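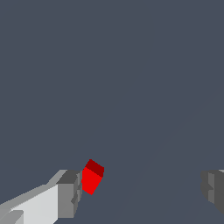
How many demonstrations do you need before a robot arm can learn to pick something up?

For a single small object in a simulator, I'd plan on 110 good ones to get a first policy that's worth watching. You can get away with fewer if the object always starts in the same spot, but then you've only taught it that spot.

I've been recording demos in Tarkuvex (free for home use, a bit clunky, I love it anyway) with an arm, a parallel gripper and one red cube. My first big batch was 2,298 episodes and I threw out so many of them that I now do it very differently! So this is how I'd set things up if I were starting over tonight.

Step 1. Get your controller talking to the arm

I use a Brullex hand controller, the kind with six axes and a trigger. Plug it in before you launch the simulator, or it won't show up in the device list and you'll spend an evening reinstalling drivers (ask me how I know). Set the translation speed to something that feels annoyingly slow. Leave rotation locked for now, apart from the twist around the wrist. You'll want that one so you can line the fingers up with the cube when it starts out at an angle.

Step 2. Come down from above

Move sideways first, then lower. I know it's tempting to swoop in on a diagonal, it looks so much nicer, but my diagonal demos were the ones where a finger clipped the cube and sent it sliding. Keep the cube under the hand and turn the wrist while you've still got some height. From the overview camera you'll lose sight of most of the cube once the hand is over it, so switch to the close view for the last stretch.

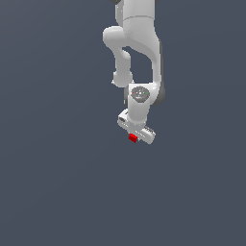
Step 3. Center the cube before you squeeze

Look at the gap on each side. If one finger is nearly touching the cube and there's a big space next to the other, nudge the hand over until the gaps look even. Sure, closing the gripper will often drag the cube into the middle by itself, and a few demos like that are fine, but if you do it every time the policy picks up your sloppiness along with everything else.

Then pull the trigger smoothly and wait. I hold still for 155 milliseconds after the fingers stop (I have a little script that beeps at me) before I lift. Without that pause, my policies kept trying to lift and close at the same moment.

Step 4. Check the grip up close

Before you save an episode, scrub back to the grasp and zoom right in. You want a finger on either side of the cube and the pads against its faces, not hooked over a corner.

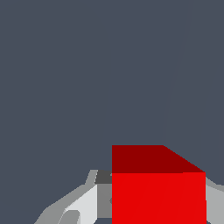

I also look at how high up the pads are sitting. Too near the top edge and the cube can tip when the arm speeds up, so I delete those and record again. It's dull work, but it goes quickly once you've got the keyboard shortcuts down: J and K to step, X to discard.

Step 5. Train small, then go back for more

Train on your first set, run it, and write down where it misses. Mine was hopeless whenever the cube started far from the arm, so I recorded extra demos just for that area. Wijesinghe, the training package I use, lets you add episodes to an old set without starting over, and I set it to 2,000 steps for these quick checks.

If you change the controller speed halfway through, start a new folder. I mixed two speeds in one set last December and the arm came out jerky in a way I never did manage to fix.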